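Cleaning and Preparation Assistant (furnished flats)

Kunance, Illville
Permanent, 40 hours a week
Posted Saturday, September 1, 2018

Kunance lets and looks after furnished flats in Illville. We are looking for a cleaning and preparation assistant to join the team that gets flats ready between tenants. The job is full time and based at our Lamrani Street store, with most of the day spent out at the flats.

You do not need to have done this work for an employer before. Experience of hotel housekeeping, care work, school cleaning or keeping a busy household in order would all count. We will train you in our way of working.

About the work

When a tenant moves out, an inspector visits first and makes a list of damage and missing items. The cleaning team goes in after that. You will work in a pair in most flats and on your own in the small studios. A studio is normally finished in a morning. A family flat may take a full day, and sometimes part of the next one if the oven or the bathroom has been neglected.

Your main duties will be:

Emptying cupboards, drawers and wardrobes of anything left behind, and bagging and labelling it for the store
Dusting and wiping all furniture, inside and out, including backs, undersides and legs
Cleaning rails, rods, handles and hinges
Cleaning kitchens, including the oven, hob, fridge and the inside of the bin cupboard
Cleaning bathrooms and descaling taps and shower heads
Vacuuming and mopping floors and vacuuming mattresses and sofas
Making up beds and hanging curtains that have come back from the laundry
Checking the inventory and noting what is short
Tightening loose screws and knobs, and reporting anything that needs the repair team
Putting furniture back to the floor plan for that flat

You will also spend one afternoon a week at the store, washing and folding cloths, refilling bottles, sorting spare crockery and bedding, and cleaning furniture that has been brought in for storage or is about to go out.

The standard we work to

Our flats are mostly fitted out in pale colours. Tenants like this and it makes small rooms feel lighter, but it is hard work to keep up. A mark that would pass on dark wood can be seen from the doorway on a cream shelf or a white door. New starters tend to be good at the large surfaces and slower to notice the narrow ones, so we spend a good part of the training on edges, ridges and the places where one part meets another. 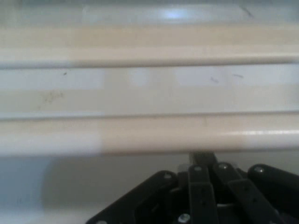 The inspection at the end of each job is done by your team leader, who will go over the flat with you and point out anything that needs a second wipe. It is done in good light with the curtains open, and you are expected to get down to the level of the thing you are checking. Long flat panels behind rods and rails come up often. With a light panel like this one, we would want you to find the small dark speck up near its top edge on the left and the faint brownish smudge lower down, and then the short dark dash and thin streak towards the right. Try a damp cloth first, then a drop of the mild cleaner, then stop. If a mark is still there it goes on the sheet and the repair team will look at it. Do not scrub, and do not use a scouring pad or a melamine sponge on any painted or coated surface.

Rods and rails should be wiped along their full length with a folded cloth, including the side facing away from you. Run a dry cloth along any raised edge afterwards. If a rod can be lifted out easily, lift it out, clean it, clean the brackets and put it back the same way round.

We do not expect a flat that has been lived in for years to look new. Wear is fine if it has been recorded. Dirt is not, and neither is a mark that has been left off the sheet.

Paperwork

Each flat has a condition sheet with a page for every room. You fill in the sheet as you go, by hand, in plain words. "Grey scratch, wardrobe door, left, knee height" is a good entry. "Bit tatty" is not much use to anyone. The sheets are kept for the length of the next tenancy and are used when deposits are returned, so a missed entry can mean that a tenant is charged for something they did not do. You will need to read and write clear English for this part of the job. Spelling is not marked.

If you find personal items of any value, such as jewellery, letters, cash or medicine, leave them where they are, ring the office and wait. Everything else goes into a labelled bag and is held at the store.

Products and equipment

All cleaning products, cloths, gloves, aprons and vacuum cleaners are provided. We use the Brenance range for almost everything: one mild cleaner, one degreaser for kitchens and one descaler. No bleach is used in our flats. If you have a skin condition or asthma, tell us at the interview and we will go through the product sheets with you.

Cloths are colour coded. Blue is for furniture, green for kitchens, yellow for basins and baths, and red for toilets and the floor around them. Please do not mix them up, even for a quick job.

We supply two polo shirts and a fleece. You will need your own flat, closed shoes with a decent grip.

Hours and pay

The job is 40 hours a week, Monday to Friday, starting at 7 in the morning at the store. There is an unpaid break for lunch and a paid tea break in the morning. Saturday work is offered in May and during the student changeover at the end of the summer, and is paid at time and a half. It is voluntary, but most of the team take some of it.

The hourly rate will be confirmed with your interview letter and is reviewed every spring. After you complete your probation you will receive a one-off payment of £800. Wages are paid monthly into a bank account.

Holiday is the statutory allowance. We ask people not to book time off during the student changeover unless it has been agreed well beforehand.

Getting to work

The team travels to the flats in the company van. A driving licence is helpful and drivers are paid a small extra amount, but there is no need to drive. The store is on the bus route from Illville station and there is a locked bike shed in the yard. Parking on Lamrani Street is for permit holders only.

What we are looking for

You should be able to work steadily without being hurried along, and be willing to do a thing again when it is pointed out. You need to be comfortable with kneeling, bending, reaching above your head and using a low step. There is some lifting, mainly mattresses, chairs and boxes of crockery, and heavier pieces are always moved by two people. Several of our buildings have no lift.

You will be given keys to other people's homes, so we take up references and carry out a basic criminal record check, which we pay for. A past conviction will not rule you out automatically. We would talk it through with you.

If you have a disability or a health condition and are not sure whether you could do every part of the job, please get in touch before deciding not to apply. We have changed duties for people in the past and one member of the team works mainly at the store for this reason.

Training and probation

Your first 2 weeks will be spent alongside a team leader. You will begin at the store with furniture that is waiting to go out, so that you can take your time over it, and then move on to a studio. We will show you how to fill in the condition sheet and you will have a go at several before one of yours is used. Probation lasts three months, with a short meeting halfway through.

People who want to move on within the company usually go to inspection or to the repair team. Both start with a spell in cleaning.

How to apply

Pick up a form from the Kunance office or ask us to post you one. You can send a letter instead if you prefer. Tell us what work you have done, paid or unpaid, what hours you are used to, when you could start, and the names of two people who can give you a reference. One should have known you at work or in a voluntary role if possible. We do not need a photograph or your date of birth.

Interviews are held at the store and last half an hour. You will be asked to clean a small bookcase and fill in a condition sheet for it. You will have plenty of time and can ask questions while you do it. Bus fares to the interview will be refunded if you keep the ticket.

We reply to every application, including those we are not taking further. The post will stay open until it is filled, and the notice will be taken down from this page when it is.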